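Howells opens its Stoltow console repair centre for a day
25th October
By the Brestmont games desk

Howells let the public into its console repair centre at Stoltow this weekend, and we went along on the Saturday morning tour. It lasted 45 minutes and took in the parcel room, the test benches and the shop.

Most of the consoles sent in have a noisy fan or a disc drive that won't eject. Our guide said a storage upgrade is the next most common job, and that saved games are copied over if the old drive still reads.

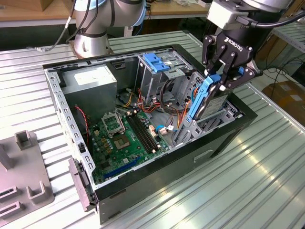 Turnaround is five working days, up from three in September. Refurbished machines come with a 400-day warranty. The shop had a few Skoren handhelds on the shelf, but the larger storage model had sold out before we reached it.

Parking is limited to 30 spaces, so take the bus from Brestmont.

12 comments | 45 shares

Related
Skoren handheld: which memory card to buy
Brestmont retro games fair report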